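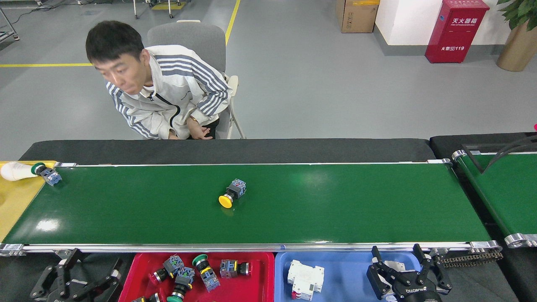
Vaughn Kasprzak objected to the draft: too much on chairs, too little on breaks, and a chair that gets adjusted once at hiring is a piece of furniture, whatever the brochure calls it. I have moved the break material forward and cut the chair slides to two.

Opening. Title slide stays up until 9:05. Say who the talk is for: line leads and anyone who writes a work standard for seated jobs. Standing jobs are covered in the September session at Zuvcombe. Questions at the end, except for definitions, which can be asked any time.

Slide 2. Definitions
Static posture: a joint held at nearly the same angle with the muscles loaded.
Neck flexion: forward bend of the neck relative to the trunk. People confuse it with head tilt measured against vertical. If the trunk leans forward too, the two numbers differ. State which one you are using in any report.
Break: a stop in the task with permission to leave the seat. A stop because parts ran out is recorded separately as waiting.
Pause here. The waiting/break distinction comes back on slide 6.

Slide 3. Why seated work gets missed
Sitting looks like rest to someone walking past. Supervisors report what they see, and a person sitting still generates no incident, no near miss and no downtime code. Discomfort surveys pick it up, if they ask by body region. The old Akitz form had a single line for "general comfort" and returned almost nothing useful. The revised form has a body map. Hold up the printed copy, then pass it along the rows.

Slide 4. Head and eyes
The head follows the eyes. If the object of interest is low and close, the neck bends or the trunk leans, usually both. Raising the work surface helps the neck and may hurt the shoulders. Tilting the surface is often better than raising it where the task allows. Parts that roll rule this out.
Check glare before changing heights. Shiny surfaces send the ceiling lights back at the worker, and people shift sideways to get out of the reflection. Then the chair gets blamed. Move the light or the seat first, and measure after.

Slide 5. Seat height and what it is measured from
Floor to the top of the compressed seat, with the person on it. Catalog figures are for the uncompressed seat. The Drevano site bought on catalog figures and had to order footrests afterward.
Back support only counts when the back is touching it. Observe before writing "backrest provided" in the assessment.
Armrests: remove them if they stop the chair from getting close enough to the work. Keep the screws.

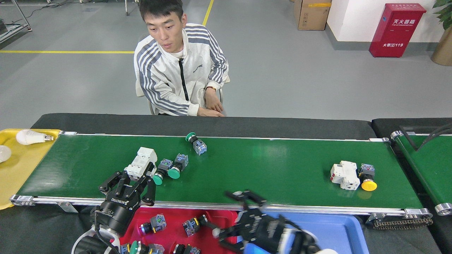

Slide 6. Seated at the belt, eyes down, hands near the lap.

Talking points for slide 6: waiting time. With the hands at rest, a time study may log zero effort. The neck does not know that. If the eyes stay on the work during a wait, the neck load continues and the wait should not be credited as recovery. Ask the group how their own sites code it. Expect disagreement – let it run for two minutes at most.

Slide 7. Break scheduling
Compare two schedules with the same total break time. Schedule A is one long break mid-shift. Schedule B splits it into short breaks at fixed points. At Drevano, schedule B was easier to defend on comfort scores and harder to staff. Show both charts. Do not read out the values, they are in the handout.
Point to make slowly: a short break used for walking to the restroom and queuing is a transport allowance. Measure the walk. If the walk and back takes most of the break, the break is too short or the facilities are too far.
Herman Mandagi asked for the staffing table. It is in the appendix, last page, and uses the old headcount.

Slide 8. Task rotation
Rotation helps only if the next task loads something different. Moving from one seated, eyes-down job to another is a change of chair. Draw up a matrix with tasks across the top and body regions down the side, mark each cell low, medium or high, and pair columns that do not match. The exercise takes about 20 minutes for a small department. Blank matrices are on the tables.

Slide 9. What to record
Task name, surface height, seat height as used, viewing distance, length of the longest unbroken spell. The last one is the most useful and the one most often left blank. Use a watch and a tally sheet. Observe for 60 minutes, and start somewhere other than the first hour of the shift.

Slide 10. Limits
All the site data are self-reported discomfort. No medical outcomes were collected and the talk makes no claim about them. The people who left during the study did not fill in the final form. Say this before someone asks.

Close on slide 10. Leave the contact slide up. Collect the body map copies at the door – they are the only set.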